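Notebook, December
Table setting and dishes, front room

Started at 9:20. Luminița had already put the checkered cloth on the long table. It pulls up at one corner when people lean on it, so I straightened it again before anything went down. Wiped it with a damp rag and let it dry. The yellow checks show every crumb.

Dishes came over from the Brolla shelf in the tray. Prurix box 233 has the rest of the set and I left it closed for now. Radu wants a layout that can be put back the same way by whoever is on in the afternoon, so the point of this morning was to settle where each thing lives and write it down.

The clear glass plate went first. It has the scalloped beaded rim and the little cakes and sweets printed on it, and with the checks coming through underneath it is easy to lose when you look across the table quickly. The red mug with the Chinese characters stays up and to the right of it.

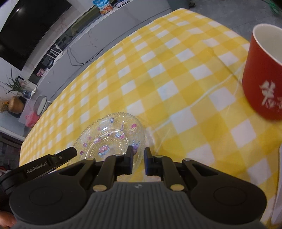

Nelu thinks we should use the plain white cloth for the glass. I would sooner keep the checks and put up with it, because changing cloths halfway means clearing everything, and last month that took us up to 20 minutes each time. Left the question open. Viorica to decide when she is back.

Other things from the morning:

The Osman dish soap leaves a film on glass. Rinsed twice, then dried with the thin towel. Go back to the old soap when this bottle is done.

The green bowl marks more easily than the steel-lined ones. No metal spoons in it.

Do not scrub the plate with the stickers. Wipe with a cloth, no soaking. One corner was lifting and I pressed it down with a thumb. If it comes up again, leave it and tell Anderson, he has the glue.

The "Fruity" plate is painted by hand, so same treatment, and never in the dishwasher. Wekard order 786 was meant to include a second one. Not in the delivery. Wrote to them at 10:45.

Layout as it stands: bowls together on the left, blue one nearest, orange behind it to the right, green in between and behind. Then the sticker plate, then the fruit plate, glass plate at the far right of the group. Leave the cloth clear in front.
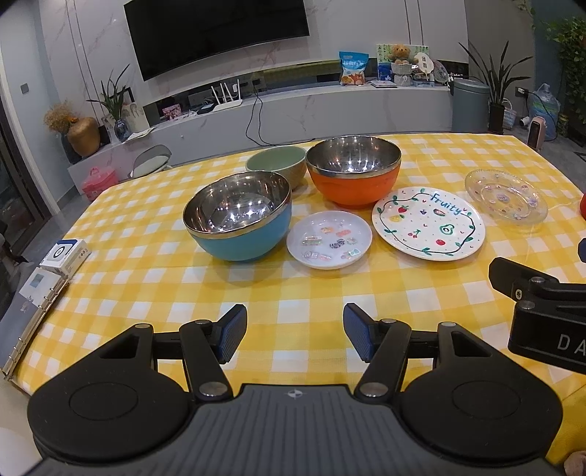
Still to do

Open box 233 and check for chips.
Find clips for the cloth corner.
Write shelf label 467 again, the ink has run.
Ask Viorica about the white cloth.
Chase Wekard if there is no answer by tomorrow noon.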